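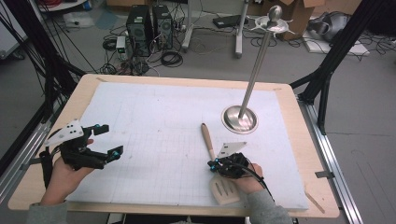

Skisholm Tennis Club will host its junior indoor series again this season, with play starting Mon 11 September on all 5 courts. The draw is open to 50 players in the under-14 and under-16 groups. Entries stood at 38 when the first list closed in June.

Matches are best of three short sets -- a change from last season, when one long set was used. 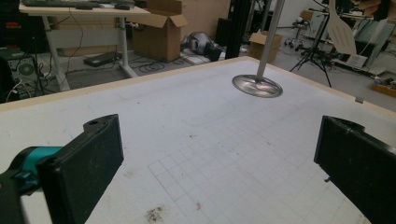
A club coach said the shorter sets should give players more practice at closing out a match. Detatel is the series sponsor and has put up $1,000 for travel grants, to be shared by the two singles winners in each age group.

Late entries go to the club office. Players on the waiting list will be called in ranking order.
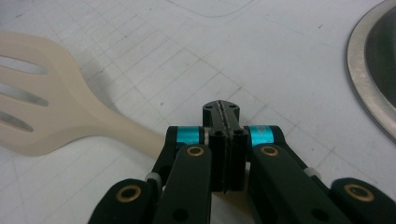
Slotted spatula on a white countertop.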